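Home News Recipes Back Issues Subscribe Contact

Is the countertop steamer worth the shelf space?

Every few months a gadget comes along that is going to change weeknight dinner, and every few months I clear a spot for it. The latest is the electric steamer, which three readers have now written in to praise. One of them, Hwa-young Woo, says hers has replaced her microwave. I have my doubts, so I borrowed one and spent two weeks with it.

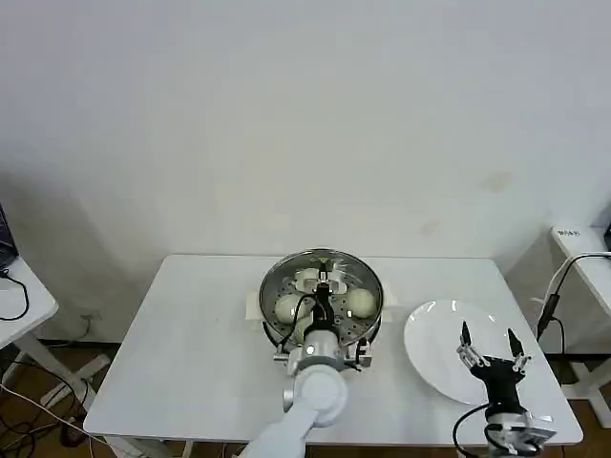

Last changed: Tue 21 June

First, the sales talk. Grusto, who sell a good many of these, say on their website that steaming "locks in goodness." I asked what goodness, and how much of it, and got back a coupon. Malasetti at least print a number on the box: 481 meals a year, which they say is what a busy household could cook in one. That is more than a meal a day, every day, including your birthday. I don't know a household that wants that much steamed food, busy or otherwise.

Then there's the power claim. You will read that an electric steamer is cheaper to run than a pot on the stove. Maybe. It depends on your stove, your rates, how much water you put in and whether you keep lifting the lid to look. I keep lifting the lid. The comparison I was sent used a very large pot of water against a very small steamer, and I could have won that one myself.

What about the food? Broccoli was fine. Carrots took longer than the booklet said, and so did potatoes, by enough that the rest of dinner went cold. Fish was good once and gray once. Dumplings and buns were the best of it, and I'd say that's where these things earn whatever they earn. But a bamboo basket over a saucepan does the same job, and mine came from Shukla on the corner back in February and hangs on a nail when I'm done with it.
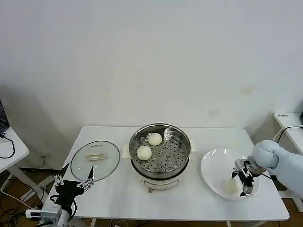 Steamed buns in the basket, with the glass lid off to the side.

Cleaning is the part the ads skip. Hard water leaves a crust in the bottom, and the vinegar trick works only if you do it often. The booklet says monthly. With our water I'd call it weekly – and I don't want another weekly job.

Hwa-young wrote back to say I was being unfair, and that she likes being able to walk away from the stove. Fair enough. If you have a small kitchen with one working burner, or you make buns every weekend, borrow one first and see. The Tamunau lending shelf has two, and you can keep one for 14 days.

Next issue: salad spinners, which I already distrust. Letters to the usual address, please, and keep them under 200 words.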